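# Kidgate Teach Kit for two-armed robots

Kidgate lets you show a humanoid a household job by driving both of its arms yourself. You wear the Henmont hand controllers, move the way you'd move at home, and the robot's hands follow. Every run is saved with the head view and a fixed room view side by side, and we love how much you can learn from watching the two together!
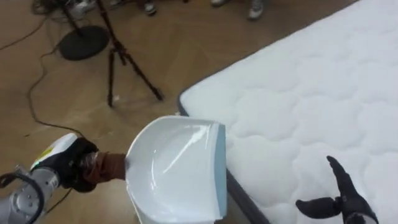

*Head view: dustpan at the edge of the mattress, handle wrapped and taped.*

Wrapping a handle is still one of our favorite tricks. Some brown wrap and clear tape give the fingers a fatter grip, and most operators feel the difference on their first try (Radomir Hoxha now tapes everything he owns). Thumb and fingers are tracked separately, so you can keep one hand open and ready while the other holds a tool.
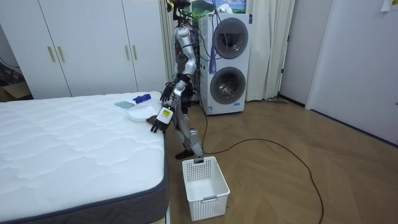 *Room view: both hands reaching for the mattress, laundry basket on the floor.*

The room view is where you check posture, reach and cable slack. Scrub through a run, mark the good part, trim the rest, and send it straight to training.

**In the kit**

- Henmont hand controllers, left and right
- Prestley foot pedal for start, stop and redo
- Fixed room camera with 13 ft cable
- Recording software, with 436 sample runs to practice trimming on

**Good to know**

- Works with five-fingered hands and simple grippers
- Controllers weigh 306 g each
- Spare glove liners, $99 a pair

Setup questions go to Karthikeyan Shenoy at the Le Roux workshop, who is happy to talk grips all afternoon.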